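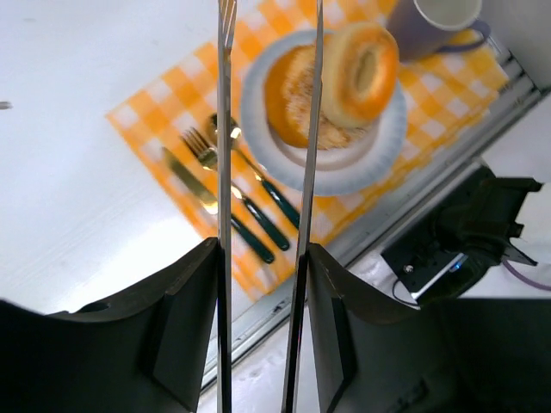 Local News / Business & Tech

Breakfast by robot draws a crowd at Clukitz open day

Posted 10 Sep 2025

TROMTON - Bagel on a paper plate, gold cutlery with dark green handles, an orange checked placemat. Not what most people pictured when the flyer said robotics open day.

But breakfast it was, all morning and well into the afternoon, as Clukitz opened its workshop in the old Grastora building to anybody who cared to walk in. The company has been in Tromton for 4 years and until now has kept the blinds down. Parents with strollers, a good number of retirees, a high school shop class, a few people who said they'd only come in to get out of the rain.

Main draw was Bodin, the table-setting project. Arm, two thin metal fingers, small camera down at the wrist so the computer sees what the fingers are up to. A screen on the wall showed the same view to visitors, and it was hard to get a spot in front of it. Plate in the middle, bagel halves on it, knife and fork and spoon lined up to the left, lavender mug at the far corner of the mat. The fingers right up the middle of everything.

Staff ran a session every half hour. Lay a place, clear it, lay it again. Between runs somebody would shift the mat a little so the arm couldn't just repeat the same moves from memory. Some runs were smooth. In one of the early ones the spoon went on the floor and had to be swapped for a clean one, to a big groan from the kids at the front, followed by applause when the next try worked.

Slow is the word that came up most. A person sets a place in seconds. Bodin takes its time, stops, seems to think, comes in from another angle. One retired cook timed a full setting on her watch at around 13 minutes and told the staff she'd have fired it. They laughed and wrote it down.

Company says speed is not the point yet. The point is getting the thing to cope with ordinary stuff, bought in ordinary stores, laid out in the sort of way people really do at home. Shiny cutlery is apparently one of the harder items, as the reflections change with every bit of light from the windows and the camera can lose track of where the edge is. Hence the gold set. Someone on staff chose it on purpose to make life difficult.

Paper plates are a headache too. Light, bendy, they slide when nudged. A visitor asked why not use a proper china plate and was told they do, on other days, and they've got a box of broken ones to show for it.

And the bagel? Soft on one side and crusty on the other, so the grip has to change depending on what it's touching. Squeeze too hard and you've got a thumbprint in somebody's breakfast. Too soft, and it drops. The bagels came from the bakery at the front of the Grastora building, which did a roaring trade all day and ran out of sesame before noon. The ones used in the demo weren't for eating, and there was a sign saying so. The sign was needed.

Who is it for

That was the question from the floor, over and over. Clukitz answer is long-term care homes first, then maybe hospital kitchens, then maybe people living on their own who have trouble with their hands. No product for sale. No price. No date either, and staff would not be drawn on one, though several people tried.

Not everyone was sold. A woman who works in home care said the meal is often the only time in the day her clients get a proper chat, and she'd hate to see that handed to a machine. She got a long answer from one of the engineers, who said the idea is that the arm does the laying out and the wiping down so the worker can sit for a bit longer. She said she'd beleive it when she saw the staffing schedule. A few people near her clapped.

Others asked about jobs. Clukitz says it plans to hire 3 people in Tromton before the winter, all for workshop and testing roles, and that no experience with robots is needed for 2 of those. Details to be posted on the door and on the company's website. A sheet at the front desk for leaving your name had filled up and gone onto the back by early afternoon.

Hands on

Upstairs, visitors could try moving an arm themselves. Much harder than it looks. You hold a pair of handles, the arm copies you, and the job was to pick up a spoon and lay it beside a plate. This reporter got it on the fourth go and the spoon ended up nearly on the diagonal, which staff said was fine, better than fine, as the computer learns from crooked examples as well as neat ones.

Kids were far better at it than the grown-ups. One boy had the knack right away and went back to the end of the line again and again until his dad put a stop to it. The shop class had a contest going, the rules of which weren't clear to anyone outside it.

What the handles do is the main thing they're doing at Clukitz day to day, it seems. A person guides the arm through a job many times over, the camera records, and the software tries to work out the pattern. Dull work, one technician admitted, particularly by the end of a shift. Radio helps. They take turns picking the station and there's been some friction about that.

There was a table on safety as well, which got less traffic than it deserved. Arm stops if it bumps something it didn't expect. Big red button on the wall, another on the bench. Visitors were kept behind a rope through all the sessions downstairs and the people running the demo kept a hand near the button the whole time. Knives in the cutlery set are blunt, table knives only, and the company says it has no plans to give the arm anything sharper.

Privacy came up too. If a thing like this goes into somebody's kitchen, it's got a camera, so where do the pictures go? Staff said recordings made in the workshop stay on computers in the building. What would happen in a private home hasn't been settled, and they said that fairly plainly, which seemed to go over better than a smooth answer would of.

The building

For a lot of older visitors the bigger attraction was getting inside Grastora again. The place was a furniture store for decades, then sat empty, then had the bakery move in at the front. Plenty of people walking round pointing at where the sofas used to be. The old freight elevator still works but was off limits. The big front windows have been kept and the painted sign over the stairs has been cleaned up, to general approval.

Parking less so. The lot behind the building is shared with the bakery and was full not long after the doors opened. Cars were lined up down the side street and at least one neighbour came over to complain about a blocked driveway. Clukitz says it'll arrange something with the lot across the road if there is a next time.

Will there be a next time? Looks like it. Staff said they'd like to do another in spring and would probably add an evening session for people who can't get away during the day. They're also talking to the high school about regular visits, though nothing is signed.

They want suggestions as well. By the door was a box with slips of paper asking what household job you'd most like a robot to take off your hands. Folding laundry well out in front from what could be seen of the slips, cat litter close behind. Somebody wrote scraping the windshield. Somebody else wrote "nothing, I like my chores," and underlined it.

Last session of the day ran over. The bagel went on the plate, came off, went back on. Mug took a few tries, as the handle was turned the wrong way for the fingers and the arm had to go around. A small crowd stayed to the finish anyway, coats on, and the engineers stuck around after to answer questions at the rope.

Clukitz is at the rear entrance of the Grastora building, Tromton. The workshop is not open to drop-in visitors outside of open days. Groups and schools can ask about a tour through the front desk during business hours. Bookings for September are already full.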